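Keep the plates out

I have thirteen minutes before I need to leave so this will be quick. Open racks beat cupboards. Small drawers beat big ones. Most kitchen storage advice is written for people who own forty plates and a room to hide them in.

I don't. Moved into the flat on Flirnthorpe in October and the kitchen had a single wall cupboard, hung so high I needed a chair. Lasted a week with that. Then everything came down to where I could reach it and it has stayed down.

The tidy-kitchen crowd hates this. Clear counters, they say. Put it all away behind a door. Fine, but away where? Every time you put a plate behind a door you have signed up to open the door, lift the two bowls off the top, get the plate, put the bowls back. Three times a day. For a plate! 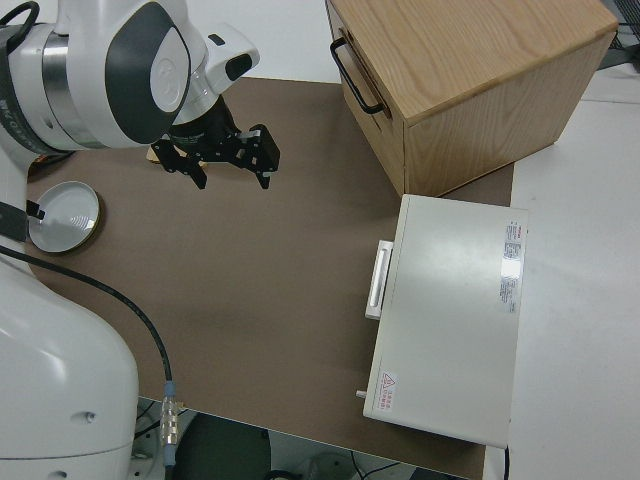
Drawers I'll allow, if they're small. A little wooden cabinet that sits on the table does more for me than the deep one built in under the sink ever did. Deep drawers are where peelers go to die. You pull, it jams on a ladle, you push the ladle down, it jams again. With a small one there's no room for a ladle so no ladle. And a proper handle please, something you can hook a finger behind with wet hands. Whoever decided on push-to-open doors has never had butter on both thumbs.

Same goes for the surface. I put a mat down over most of the table and it's the best thing I did. Plates don't clatter, you can shove things about, and it comes up in one go when it needs a wipe. Brown, because brown forgives.

Now the rack. People treat a dish rack like something shameful, to be emptied and stuffed under the sink before anyone comes over. Why? Plates standing up in wood look good. Better than they look in a stack, where you only ever see the top one and use the same one til it chips. Stood up, you see the colors. You pick. I had a yellow plate for years that I forgot about becuase it lived at the bottom of the pile.

Mugs too. A mug tree costs very little and takes up less table than the mugs would. My sister-in-law calls hers clutter. She also has a cupboard with mugs stacked two high, and I've seen what falls out of it.
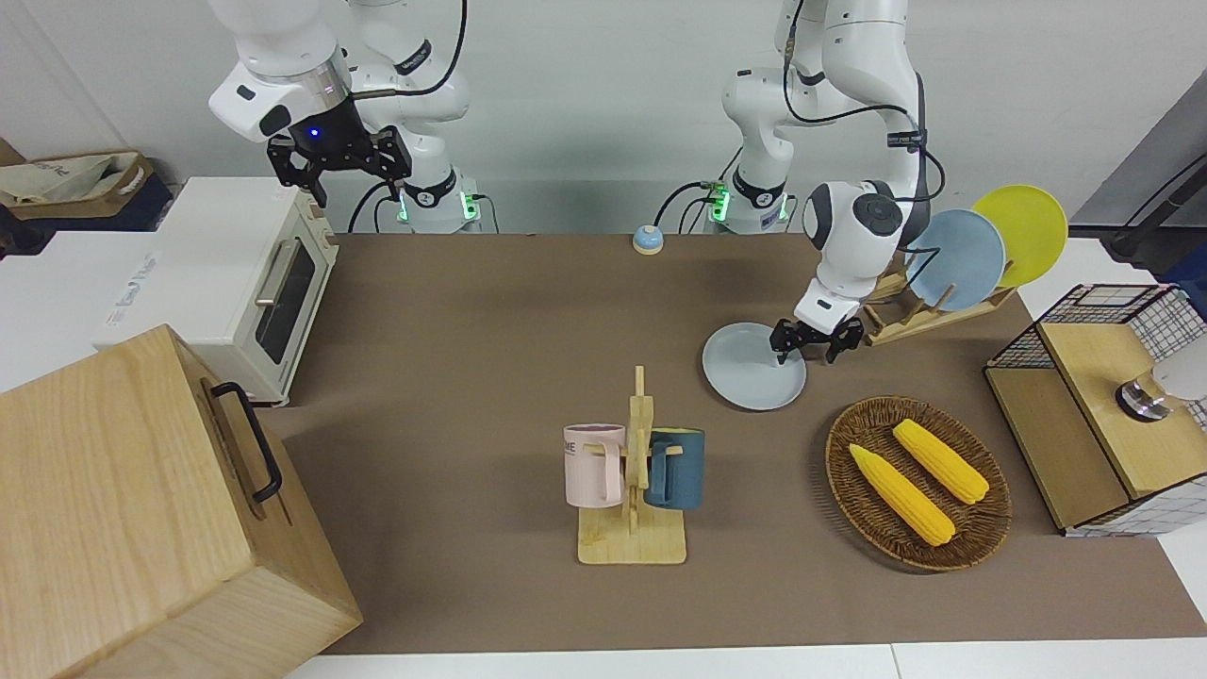

Mugs on the tree, plates in the rack, corn in the basket.

Food can stay out as well, within reason. Corn, onions, whatever's getting eaten tonight. A basket says eat me. The bottom of the fridge says find me next month, soft.

The case against: dust. Yes. If you use the plate daily it doesn't get dusty, and if you don't use it daily, maybe it can go up in the chair cupboard with the fondue set. Grease near the stove, also yes, so move the rack away from the stove. That's two objections and I've now dealt with both of them, more or less.

Kids and cats I can't speak to. Have neither.

Anyway, try it for a week. Take down the plates you really eat off, stand them up, hang the mugs, leave the rest where it is. If you hate it, the cupboard is still there. Got to run, bus.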